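Jonas Fankhauser makes tea the way some people make legal arguments, slowly and with a good deal of preparation, and he would not be hurried into our conversation until both cups were on the desk. He has practised in Getenberg for 20 years, nearly all of that time on the side of people who believe they have been wrongly treated by the police or by the courts. When we met he had just come back from an appeal hearing, and his robe was still over the back of the chair.

I had come to ask him about searches, and in particular about what happens after one, when the officers have left and a family is standing in a kitchen with all the drawers pulled out.

"People ring me and the first thing they say is, can they do that?" he told me. "And very often the answer is yes, they can. That is a hard thing to say to someone who has been frightened in their own home. But then I ask whether they were shown the warrant, and whether they were given a list of what was taken, and quite often it goes quiet on the line."

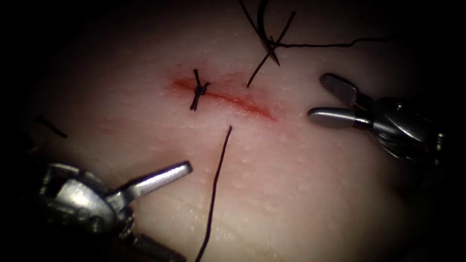
The list matters to him a great deal. He came back to it several times over the afternoon, once while looking for the biscuits. A proper list, he says, is written in the home, before anybody leaves, and signed by the officer and by the person who lives there. In his early years he took on a case for a man named Toivo Halonen, who had lost a box of his late wife's letters in a search meant for the flat upstairs. No list had been made, so on paper the letters had never been taken.

"We got a decision in the end, and it was a good decision, very clearly written," he said. "Toivo framed the first page. He never got the letters back, though, and I still think of that whenever somebody congratulates me on a win."

The talk moved on to judges, as it tends to with lawyers of a certain age. He is fond of Reijo Koskela, before whom he lost his first three cases and who used to send young advocates back out into the corridor to number their pages properly. He is rather less fond of long judgments.

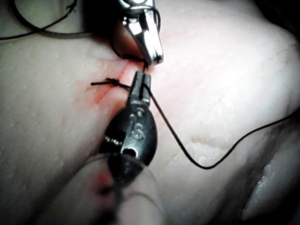
"If a ruling runs to 16 pages, my client will read it," he said. "If it is much longer than that, they will ask me to read it for them, and then it's my version they carry about. I don't think that's right. It's their case!"

I asked him about delay, which is the complaint I hear most from readers of this page. He put down his cup. One of his present clients, Þórey Hviid, has waited 2 years for a hearing over a door broken in at night, and in all that time she has paid for the door herself. The court has now given her a day in November. He has told her not to count on it — he has told her so twice, he admits, and felt a bit of a brute both times.
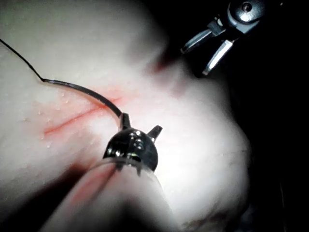
"She's very patient, much more patient than I am," he said. "I write to the court every month. I keep the letters polite. My colleague Veikko Eskola reads them before they go out and takes out the adverbs."

Would he like to see the rules changed? He would, though his wishes are modest ones. He would like the written list to be required by law everywhere, and a copy left behind on the table. He would like damage to be paid for within a fixed number of weeks, with the arguing about blame left until later. And he would like complaints to be heard by somebody who works in a different building from the people complained about, which made him laugh a little as he said it, as he has been asking for that one since he qualified.

It was nearly dark by then and he had a client coming at six, but he walked me down to the street door all the same, still talking, and stopped on the bottom step to tell me about a judge in the next town who hears these cases on Saturday mornings.

"She gets through 10 in a sitting," he said. "I went over once, just to watch. I sat at the back and I took notes."

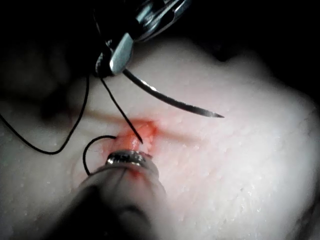 Close view of the tissue surface, with a metal instrument at the top.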